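Shota Minami
I finally finished my first notebook! 273 pages of daily letters to nobody in particular, and I already miss it. A little thread on what I learned about writing by hand. 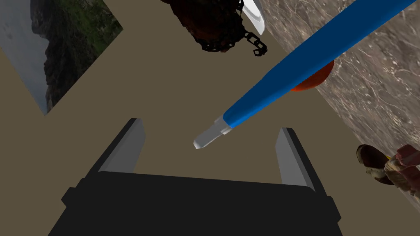
Long and blue, my favorite kind

1/5 I started in August on the train to Umville, mostly to stay off my phone. Half a page took me the whole ride and my hand hurt!

2/5 Cheap paper is fine. I bought mine at the corner store in Tinport and the ink only bled through when I stopped to think too long – so I stopped thinking so long.

3/5 My handwriting got worse before it got better. The lowercase g is still a disaster.

4/5 Best discovery: writing down what people say at lunch. I have a whole page of my aunt on soup and I love it so much.

5/5 Starting book two tonight, a fat one with 576 pages. What are you all writing in?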